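Stop Buying Grippers by the Spec Sheet

Every few months someone sends me a table comparing end effectors and asks which one to get. The table has columns for payload, stroke, grip force and cycle time. It never has a column for how the thing behaves when it has to go down into a bin and come back with a hairbrush. I think that column matters more than the other four, and I think most small shops and labs are spending their money in the wrong order.

I spent most of this spring comparing 2 grippers on the same arm, a two-finger unit from Brullow and a suction and finger hybrid from Grovulik. On paper the Grovulik wins. It is stronger and it closes faster. Nuwan Amarasinghe, who shares the bench with me, had picked it before we had either one out of the box, and I agreed with him.

We ran 173 picks with each. The Brullow did better. The gap was small on easy items and large on anything thin, anything leaning on a wall, and anything lying across something else. The suction cup needs a patch of surface it can seal against, and household junk often does not offer one. The stronger fingers did not help when they could not get around the handle in the first place.
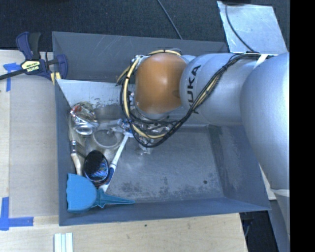

The test set is where most comparisons go wrong. People use blocks and cups, set apart on a clean table, and then they are surprised later. I would take a metal bin with sloping sides and a pile of mismatched things pushed up against one side of it. A crushed can is a good test item, and so is a clear plastic container, which gives a depth camera very little to work with. The long-handled brush is the one I would never leave out. When it lies at a slant like that, with its head by the gripper and its handle running toward the front, the obvious grasp point may not be the one that lets you lift it cleanly.

Cables are my second complaint. Vendors photograph their grippers bare. On a working arm there is a bundle that has to reach the tool and still leave slack for the wrist to turn, so it hangs in a loop, and that loop goes wherever the tool goes. Near a bin wall it takes up room. A slimmer gripper with one thin line can be worth more than a better gripper with three hoses. Rongrong Deng rerouted ours twice and gained more reach into the corners than we got from any change in software.

The case against me is fair enough. Rachid El Idrissi runs a packing cell where every item is the same carton, and he told me a messy bin test would tell him nothing. He is right. If your parts are all alike and arrive in the same position, read the table, buy on cycle time and get on with it.

But most of the people who write to me do not have that job. They have mixed items and a budget that covers one mistake. For them I would say to borrow before buying, even if it means paying a rental fee. Fill a bin with your own stuff. Leave the bin alone between attempts so the pile shifts the way it wants to. Write down every miss and what kind of miss it was, and do not stop at 38 picks when the numbers look nice.

We are keeping the Brullow on the arm through September. The Grovulik is back on the shelf, and I expect we will use it again when somebody brings us boxes.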